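Florkico fingers vs. the stock Mussa ones — egg test

provent_pat
Finally got the Florkico plates on both arms! They're wide and black and pretty chunky, and I was sure they'd be awful on anything round. I've been having a blast with them. About 230 grabs so far on the toy kitchen set, 29 drops, and most of those were me fiddling with the force limit (I had it at 6 N and it wants less). Wrist, overhead and side views from the kitchen setup:
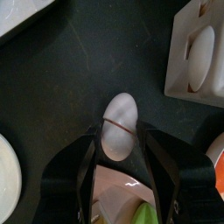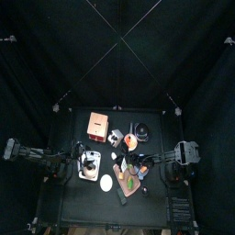
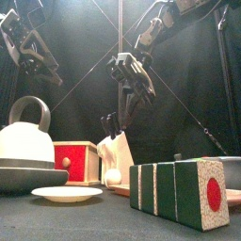 Reply 1 — cablechain
Love the wrist view. My one complaint with wide plates is how much of the picture they eat. On my Caredmont arm I lose both lower corners, and a small bowl can hide in there completely. Did you try a higher camera mount?

Reply 2 — provent_pat
Not yet! It's on the list. The egg stays in view between the tips though, so for the final approach I don't miss the corners much.

Reply 3 — mussa_fan
I'm going to disagree on the fingers. Eggs are friendly, they settle into the gap by themselves. Try a thin pan handle or a knife handle. Stock Mussa tips did better for me on anything skinny, and they cost nothing extra.

Reply 4 — provent_pat
Fair, I haven't done the knife block yet. The pan handle went okay if I came in square, and it twisted if I didn't.

Reply 5 — cablechain
Twisting is what rubber pads are for. I stuck 2 mm sheet on mine and it helped a ton — you do have to redo the closed position in the controller afterward.

Reply 6 — mussa_fan
Pads, sure. I still want to see the knife numbers with both sets, same force.

Reply 7 — provent_pat
Deal. Pads go on tonight, knives after that. I'll post both sets in this thread.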